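Home Browse Games Ask the Community Unanswered My Profile
Search all topics Go

Community Help > Visual Novels and Dating Sims > Lateo

How do I get Jiveck's hidden ending in Lateo without losing the harbor route?

Asked by Danuta Cieślak
April 13, 2021
Print this page E-mail to a friend

Hi everyone, I hope this is the right section. I have been playing Lateo on and off since the winter and I love it to bits, but I'm stuck on the hidden ending and I've run out of ideas. I know Jiveck can be romanced, because my sister got the letter in her game (she was skipping through the text at the time, so she's no help at all). In mine he shows up at the tea house in chapter 2, says his line about the umbrellas, and then I never see him again until the credits.

My Charm is high, my Nerve is so-so, and I've kept the harbor route open the whole way because I want the gallery page for it. Do I have to give up the harbor to get the letter? I've also read that you need 1,000 coins saved by the festival, and I always seem to spend mine on hats. I finished my last run with 396, so if that's the problem I'd like to know before I start over. I'm playing the regular version, no mods, and I have one save from just before the festival that I'd rather not overwrite.

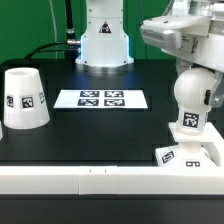 White column on its round silver plate, black table, green backdrop.

Thank you in advance, and please mark your spoilers if you talk about the lighthouse — I haven't been up there yet!

Boonsong Chantharasri

Hello Danuta, and welcome! You've picked a tricky one, and I'm sorry to say your festival save probably won't get you there, though I'd keep it anyway for the fireworks picture. The good news is that the harbor and Jiveck don't block each other. I had both open at the same time in my third run and I got the letter and the gallery page in one go, which made me so happy I got up and made pancakes.

What matters is the tea house. When he says the umbrella line you get three replies, and the friendly one at the top is the one everybody picks, me included the first two times. It gives you a Charm point and quietly closes his story. You want the one where you ask who the second umbrella belongs to. It costs you a little Nerve, so go in with at least 8 (the night market is the quickest place to build it up, just keep choosing the fortune teller and never the noodle stand).

After that, leave the first weekend in May free on the planner. I mean completely free, no part-time job and no visit to the bookshop, even if the bookshop girl sends you that sad little message. Jiveck will come by your door in the evening. If he doesn't, you've missed the reply at the tea house and you'll need to go back. 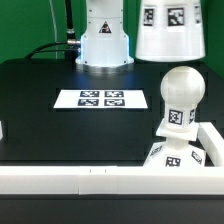

The coins are a separate thing, and I think people mix them up all the time. You need the 1,000 for the Dritanberg train ticket, and that ticket is only for the mountain ending with the two cousins. Jiveck never asks you for money. So buy all the hats you like! The green one even gets a special comment from him on the pier, and it's one of my favorite bits of writing in the game.

One more thing while I think of it: at the festival, stand by the lanterns and let the timer run all the way out. It feels like the game has frozen, and I nearly quit the first time, but the music changes and he walks over from the left. Save right after that in a new slot — the letter comes the next morning and you may want to read it again. Write back and tell us how it goes, and I've said nothing about the lighthouse, I promise.

zielinski_fan

got it without the night market, i just wore the captain coat for the nerve bonus. but the other reply is right about the umbrella. don't bother with Zieliński the ferryman btw, he has no route, i tried everything

Danuta Cieślak

Oh, it was the umbrella! I have picked the friendly one every single time. Starting over tonight with the captain coat AND the fortune teller, to be on the safe side. Thank you both so much, and Boonsong, I'm very glad about the hats.

Print this page E-mail to a friend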